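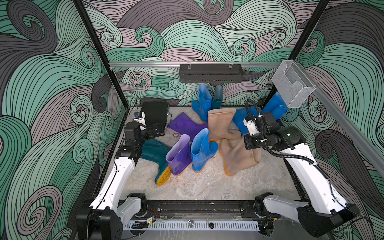
## Opening: the heap on the floor

Good evening, and thank you for turning out. I'm Feven, and I run the boot room at Wotum with Sumeya Negussie, who is somewhere near the back and will wave if I go on too long. (Pause for Sumeya to wave.)

Leave the slide up while people settle. Nine wellies in a loose heap, and I would like everyone to have a proper look at it, as I think most of us have one like it at home.

Ask the room: who had to hunt for a matching boot this morning? Hands up. Wait for the hands, they are always slow on a Wednesday.

## What a heap does to a boot

- Start with the purple one, lying on its side. A boot left like that gets a crease across the shaft, and once rubber has creased in the same spot all winter, that is where it will split.
- Then the tan boot in the middle, standing up with its opening to the ceiling. Good for airing, but a wide open boot at child height is also where the gloves go, and the conkers, and at our place once half a cheese sandwich, which we found in January.
- The bright blue one with the orange-yellow sole, up against the wall at the back, and the dark teal one next to it. Those two are standing nicely, but they are at the rear, so whoever wants them has to wade through everybody else's first - and that is how a heap spreads.

Don't rush this part. People like to tell you about their own hallway and it's worth letting two or three of them do it.

## Pairing up

At Wotum we have 47 children and, on a wet day, you can imagine the noise. We tried name labels inside the shaft, and they rubbed off. We tried pegs, the big wooden sort, and those were lovely until the children found out they could be clipped to ears.

What we do now is plainer. Boots come off sitting down, on the long bench. The pair is put together sole to sole, and carried as a pair, one hand round both. Only then does it go on the rack. Sumeya calls it "shaking hands", and the little ones say it out loud as they do it, which I find very cheering at ten to nine in the morning!

Colour helps more than I expected. If you are buying for a family, do think about giving each child their own colour and sticking to it as they grow. Two people in tan is where the arguments start. (Point at the two tan boots, one up, one over.)

## Cleaning and drying

1. Knock the soles together outside, over grass if you have it.
2. Wipe down with a damp cloth and a drop of washing-up liquid. No bleach, please.
3. Stuff with newspaper if they are wet inside, and change it after 2 hours.
4. Keep them off the radiator. I know. My mother did it as well.
5. Stand them upright, toes to the wall.

If somebody asks about the white bloom you get on rubber, it is harmless and wipes off with a little silicone spray on a rag. Do mention the slippery soles if you mention the spray.

## The rack, and the money

The rack came from Wolde, who made it to fit our wall, and it cost us 200 pounds with the drip tray. I would have paid it for the tray alone. It holds the boots in 5 rows, smallest at the bottom.

Outgrown pairs go in the crate by the side door. Please bring both feet. The crate is open until half past five, and Sumeya has the key after that.

Questions, then tea. Remember to ask who left the umbrella last time.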